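5/22/24

Glaze notes, third round. Oi-ling Huang dropped off the new bag of Dridia feldspar yesterday, so I finally got to compare it with what's left of the Keane. Mixed both to the same recipe, 100 grams dry to 100 grams water, and wow, the Dridia one is thick! Sat in the cup like pudding. I added a splash more water to it (didn't measure, sorry, future me) and sieved both twice.

Dipped eight tiles, half in each. The Keane ones went on smooth. The Dridia ones have pinholes along the top edge, which might be my sloppy dipping — I was rushing to get them in before Cotitz closed up the kiln room.

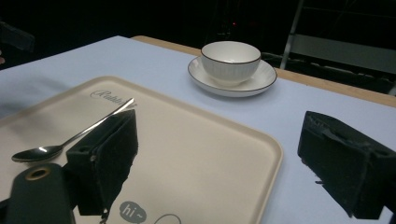 Beige tray with "Rabbit" on it, and a spoon. Close to the satin beige I'd like out of this glaze.

Back in February we had that same pinhole trouble with the Utby clay, and a slower bisque fixed most of it. So before blaming the feldspar I want to run these on the Utby and the regular stoneware side by side. Oi-ling thinks it's the clay. I think it's the glaze being too thick, but she's usually right about this stuff, annoyingly.

Still to do: label the buckets (the masking tape fell off AGAIN), order more cones, and ask if we can hold the kiln a bit longer at the top next time.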